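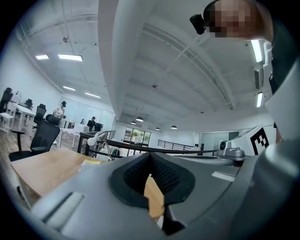

Gray gripper with a black mesh pad, open-plan office

Culetti Tabletop Roulette Set by Famusside

If you've ever wanted a proper roulette evening at your own dining table (and we certainly have!), the Culetti is the wheel we'd bring along. It has 36 numbers and a single zero, and it spins for a good long while, so there's time to get nicely nervous before the ball drops. The felt layout rolls up, and the chips come in their own tray. 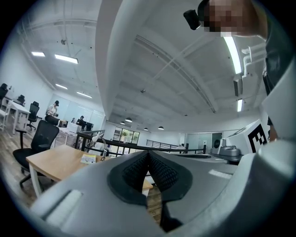 Dark dimpled pads meeting in a V

New for October is the Golob green felt, a little softer than the old one and easier to brush clean after snacks. Chips are for play only and have no cash value.

In the box: wheel, 3 balls, felt, chip tray, rake, rules booklet
Returns: 30 days, unused
Ships from: Dostmont warehouse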